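Bench Clear-Out at Wamwood, Week by Week

December 18, 2025

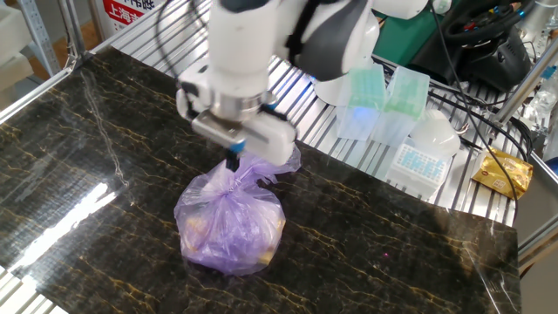
I started this page in November, when I finally admitted that our bench had turned into a storage shelf with a little bit of work going on at one end. We're a small teaching lab on the second floor of the Wamwood building, and we share everything with the Dorncombe evening classes, so stuff drifts. Somebody sets down a lid, somebody else parks a rack next to it, and a month later you can't find 40 square inches to write on!

So I've been going through it a bit at a time and putting up notes as I go. 

The purple bag first. I love these bags. They're thin enough that you can get a hint of what's inside (something yellowish-beige, in this one) and the color stands out on a dark board, so a bag doesn't get forgotten in a corner. A twist and a knot at the neck is how we close all of them now. We used to use wire ties and I was forever stepping on them.

The board itself is my favorite thing in the room, and I will not be taking questions. Black marble pattern, gold veins, shiny as a piano. It came out of the Stastlow showroom when they were changing their displays and I carried it up two flights of stairs myself. It shows every fingerprint. I wipe it down at the end of the day and it's smudged again by lunch.

Tip boxes, green lids, side by side on the metal. Keeping the lids on was a big fight in November and I think I've won it. We order from Thakur, up to 3000 tips at a go, and they used to end up in four different drawers.

The open white rack with the little blue holes lives in front of the boxes. I like having one rack out and the others shut - you grab from that one and leave the rest alone. My rule, and it's taped inside the cabinet door.

As for the white dome lid behind it, I've asked both groups what it belongs to and have had three different answers. It stays until January and then it goes in the share bin by the elevator.

And the little gold foil packet over near the edge! I have a soft spot for it, crumples and all, but small stuff like that is going in a tray from now on. I've got a tray picked out.

Next up is the drawer under the sink, which I've been putting off. If you're missing a blue timer or a pair of size 600 labels, come see me before I get to it.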